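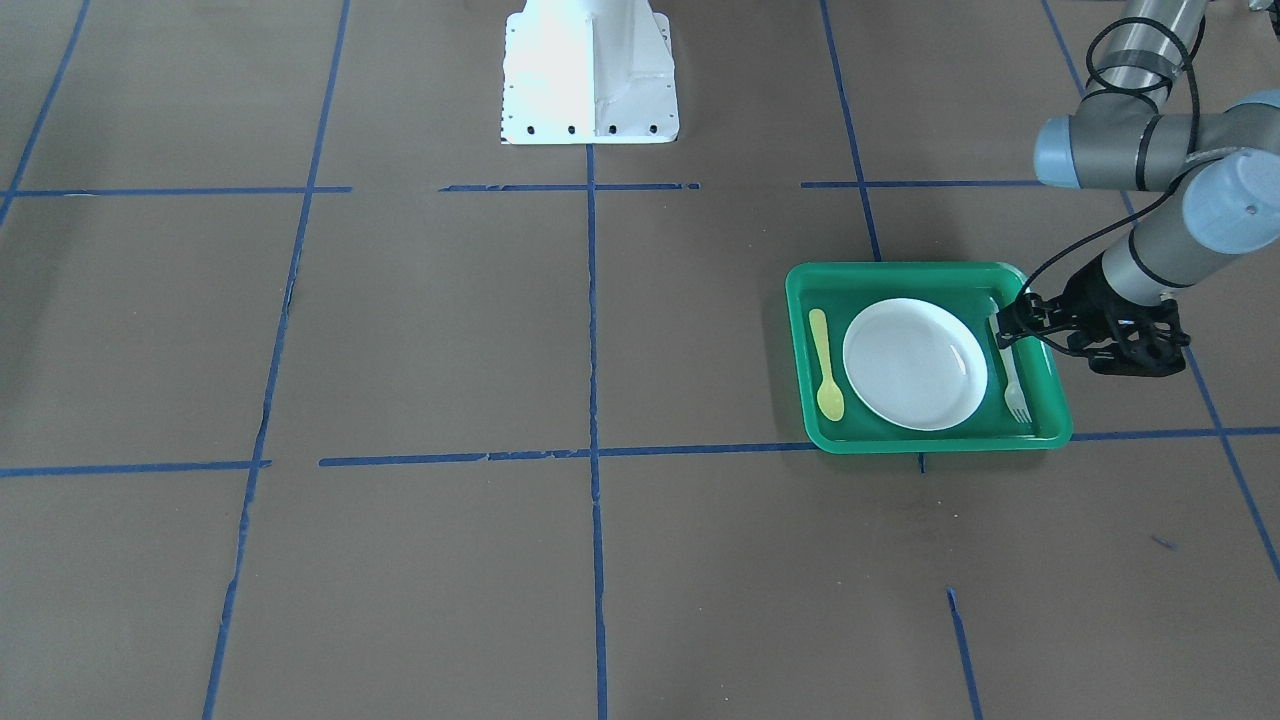
Tray Service for Small Dining Rooms: speaker notes

Home | Talks | Notes | Contact

Slot is after lunch. Mererid Penry introduces, then straight in.

Opening
Say who I am and that I ran the tray line at Bevan for 8 years. Ask who in the room still sets at the table and who sets on trays. Wait for hands.

The basic setting
One plate, one spoon, one fork, one tray. Point to the green tray on screen. Plate in the middle, spoon on the left, fork on the right, both handles toward the top rim. Many of you will put the fork on the left. Fine. Pick one side and have every tray match.

Mention the raised rim. A flat board looks nicer in a catalog but a plate slides off it on the first ramp.

Color
White plate on green shows up well from across a room. Yellow spoon also easy to find. The clear fork is harder to see against the tray. For diners with poor eyesight I would use a colored one. Morfudd Prothero tried this at Orska in June and kept the colored forks after the trial. Read her note if time allows.

Spacing
Plate and fork are very close on this tray. With a bigger plate the fork ends up under the rim. Measure the plate before ordering trays. At Bevan we ordered first and had to send a batch back.

Numbers slide
1,082 trays set in our busiest week. 2 people on the line, 6 on Sunday. Don't read out the whole table, it's in the handout.

Demo
Ask for someone from the front row. They set a tray while I talk about stacking. Spare spoons are in the box under the lectern.

Questions
Somebody will ask about washing plastic cutlery. Top rack, no heated dry. If they ask about Pindel trays, I haven't used them.

Leave the sign-up sheet by the door.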